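Open Afternoon at the Dudgate Workshop: Your Questions

I get a lot of the same emails before each open afternoon, so I've put my answers in one place. Write to me if yours isn't covered.
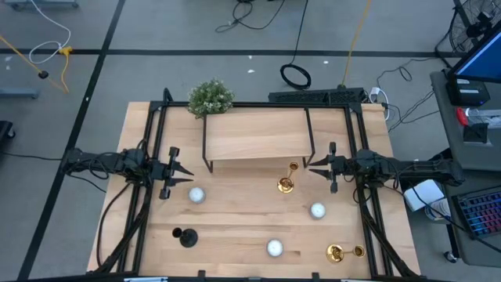 What will I get to see?

Mostly the table with the two arms. This season the job is setting out candles: the arms pick up tealights and candlesticks and put them on the little shelf at the back. It sounds simple until you watch a gripper go for a round brass candlestick lying on its side! I've seen people stand there for half an hour cheering it on. After that I give a short talk on how we teach the arms a new job, and you can ask whatever you like.

Do they get it right every time?

Oh no. We logged 253 tries at the shelf job last month and 200 of them went fine. The rest were dropped tealights, mostly, plus a few near misses with the plant.

Are the candles ever lit?

Never. People ask this more than anything else.

Can I drive the arms myself?

Yes, if you're 14 or older. Put your name on the sheet by the door when you come in – the turns go fast. Younger kids can pick which candle the arms go for next, and they seem to like that just as much.

How close can I stand?

Stay behind the tape we put down for visitors and you'll be fine. Please don't reach over the table while the arms are on, even to be helpful. If something rolls off, leave it and one of us will get it.

When should I come?

Doors open at 1 p.m. and I start the first run at half past. We do a fresh run every 20 minutes or so until 4. The last one is usually the quietest, if you don't love crowds (I don't either).

Where do I park?

Use the Plalell lot across the road. It's free for visitors, but the back row belongs to the Nodar bakery, so leave that one alone. From the lot, follow the signs for the Vigfúsdóttir building and come in by the side door.

Can I take pictures?

Sure, video too. Just skip the flash during a run.

Can I bring a school group?

I'd love that, but not on an open afternoon. Email me and we'll find a morning in August or later. The room is on the ground floor and there are no steps.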